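Kerko Unscented Hand Balm, 100 ml: Review

Posted 28 July 2026 by Tomoyo Maruyama

The Kerko balm comes in an aluminum tube with a screw cap. I used one tube for 4 weeks, morning and night, on dry hands with cracked knuckles. Batch 2608 is stamped on the crimp.

Texture

Thick, closer to an ointment than a lotion. A pea-sized amount covers both hands. It sinks in after a few minutes and leaves a slight film, mostly on the palms. The Flinden cream I used before absorbs faster but wears off at the first hand wash.

Scent

None added. There is a faint waxy smell on opening - gone once the balm is rubbed in.

Results

The knuckles closed up in the second week. Cuticles improved less. Tarcísio Figueiredo tried it on his elbows and saw no change.

Packaging

The tube splits at the fold if rolled tightly. Blot any excess with a tissue before putting the cap back on, or the thread clogs.

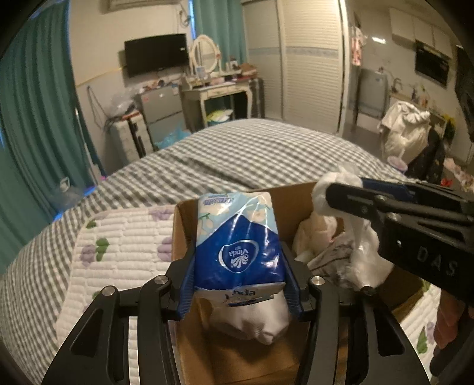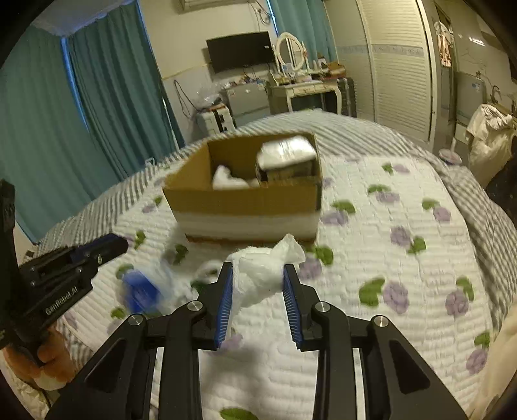
Price and sizes

Sold in 100 ml and 200 ml. The larger tube costs less per ml and has a flip cap. Kakov stocks both, and the 200 ml is due to go on sale there in August.

Rating: 4 out of 5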